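4.2 Setting Up the Maller for a Live Vocal

Now the fun part -- hearing your own voice come back in harmony!

1. Turn the OUTPUT knob all the way down, then connect the two output jacks to your mixer.
2. Plug the vocal mic into INPUT 1 and switch the unit on. Wait for the green light.
3. Sing your loudest phrase and raise GAIN until the red light just flickers.
4. Press HARMONY and pick the key of your song. Up to three voices can sing along with you.
5. Bring OUTPUT up slowly.

CAUTION: Never connect or remove cables with OUTPUT turned up. The pop can damage speakers and ears. 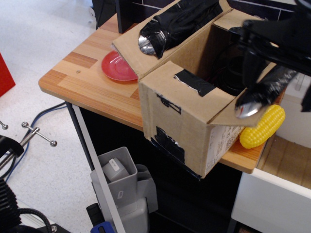 Open box with coiled cables inside.

NOTE: Preset 83 is a lovely place to start for ballads -- warm, roomy and very forgiving. Save your own version by holding STORE for two seconds.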